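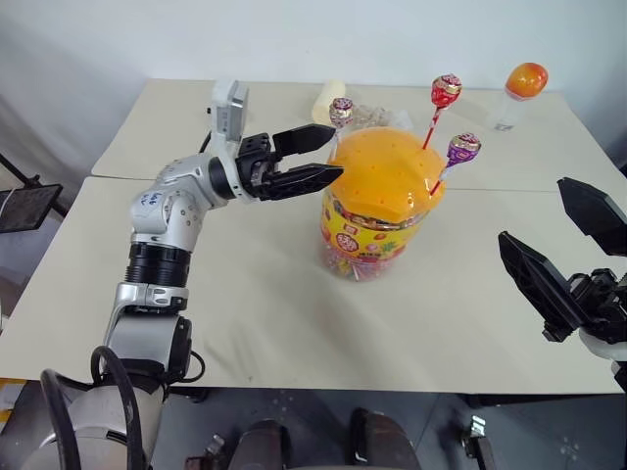
Siamak Rahimi doubts that one in five adults is about to book a hair transplant, whatever the latest survey says, and he has asked the clinic chain behind it to publish the full list of questions.

The survey came out in October from Bustine, which sells hair transplants and scalp treatments. It says 19 percent of the 3,111 adults it polled are "considering or open to" a procedure within the next three years. The press release turned that into "a nation ready to take the plunge."

Being open to something is a long way from paying for it. The release doesn't say how many people had called a clinic, asked for a price or even talked to a doctor. It also doesn't say where the respondents came from. Rahimi wants to know if they were picked from Bustine's own mailing list, and the company's reply – two paragraphs long – left that part out.

Duarte Salgado, a spokesman for Bustine, said the poll was "carried out to a high standard" by the research firm Felalel. Felalel said questions about the sample should go to the client. 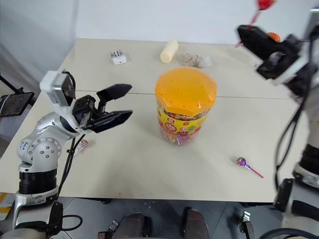
A robotic arm beside a white-topped table, its gripper open.

The timing may interest readers too. Bustine is due to open a clinic in Paiva next spring, and it has started offering payment plans that run for over two years. The survey's last page carries a discount code.

None of this means demand is flat. Bastien Delaunay, who runs a rival clinic, said he is seeing more patients in their thirties than he used to, though he wouldn't give numbers. He also said many first visits end with no booking at all once the cost and the recovery time are explained.

Bustine says it will repeat the poll next year. It has not agreed to release the questions.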